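July 11, 2024
Chukwuemeka Babalola

Session 3 notes: Window ledges, sills and the wall underneath

Okay, so last time we did doors and I ran way over, sorry about that! These notes cover what we got through on ledges plus the bit I had to skip. If you missed the session, read this before you start your survey sheets, and bring a tape measure next time (a real one, please, the phone ones drive me crazy).

First, some words. I use "ledge" for the whole flat part on the room side, and "sill" when I'm being lazy and mean the same thing. The Kumsa reader calls it a "stool," which is the proper carpenter's word in this country, and you'll see that on older drawings. The piece of trim tucked up underneath is the apron. Plenty of rooms don't have one. Just write "no apron" on your sheet and move on.

Depth changes everything about how a ledge gets used. Once it's more than 40 centimeters deep, people treat it like furniture. They lean on it, pile mail on it, park a plant there for six years. A skinny one mostly collects dust and dead flies. I grew up in an apartment with a deep one and did pretty much all my homework on it, so I'm biased. 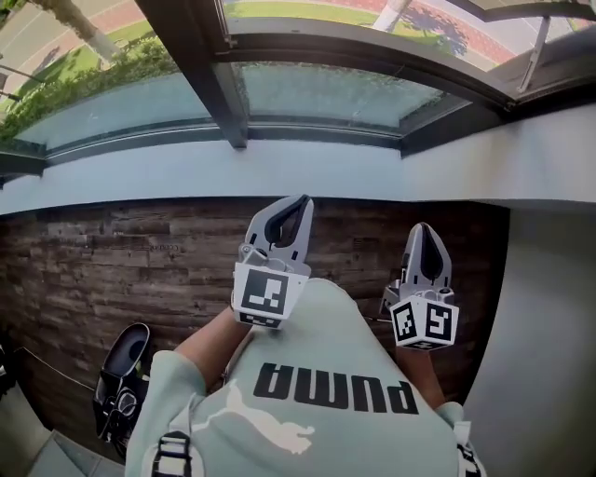

Wide white ledge over dark wood paneling. Note the curve.

I love this combination, and I'd like you to think about it in two parts.

The color break comes first. A pale ledge over a dark wall makes a strong horizontal line, and your eye goes right to it (same trick as a chair rail, see Session 2). Paint the ledge to match the paneling and the line gets much quieter. Try it in your sketches, both ways.

Then the curve, and this is where people get into trouble with measuring. One depth won't do it. Take the depth at both ends and in the middle, then make a paper template of the front edge. Brown wrapping paper is fine. Mark which side faces up!! I have cut a Trikmont job backwards and I still hear about it.

Cleaning, quickly: soft damp cloth on painted ledges, and wipe along the length. On paneling go with the grain and dry it right after.

For next time: measure 2 ledges, one at home and one anywhere else, and fill in the Eltlow sheet for each. Sketch the section too. Messy is fine, but I need to be able to read the numbers.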